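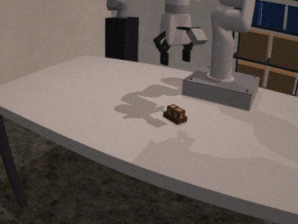
From: Sebastián Carrasco
To: sim-teleop list
Subject: Re: [sim-teleop] Driving the arm in the simulated cell, gripper drifts on release

On Monday, Parketti wrote:

> We have started recording in the Fledonthorpe cell with the hand controller.
> The arm follows well enough, but each time I let go of the clutch button and
> press it again the gripper shifts a little to one side. Over a long
> demonstration it adds up and I end up well off the brown block.
> Is this the controller or the scene? Also, how many demonstrations
> do people collect before they try training on them?

It is most likely neither. When you press the clutch again, the script should take a fresh reading of the controller and of the gripper, and work out all movement from those two. The older version kept the first reading of the controller from when the episode was loaded. Check line 743 of the input script. If it still says "origin" where it should say "last_origin", you have the old one.

A few other things from our February recordings:

Start every demonstration with the gripper open, pointing straight down and well clear of the table. If you begin low, the first second of each file is mostly you getting out of the way of the object, and the policy learns that too.

Turn shadows on in the operator view. I had them off to save time and kept misjudging the height. With them on I closed the fingers too early far less often.

Move the block and turn it between episodes. Sastry left it at the same angle for a whole afternoon and we threw most of that set away.

As for how many, we had 200 good ones before the first training run and it picked up the block in perhaps half the trials. The full set is now 3776 episodes, of which 3707 passed the replay check. The rest mostly failed because the operator stopped recording before opening the fingers.

The replay check is in the tools folder on Bunberg. It needs the same physics step as the recording, so don't change that halfway through.

If the drift is still there after you change the script, send me one short episode and the controller log that goes with it.

Sebastián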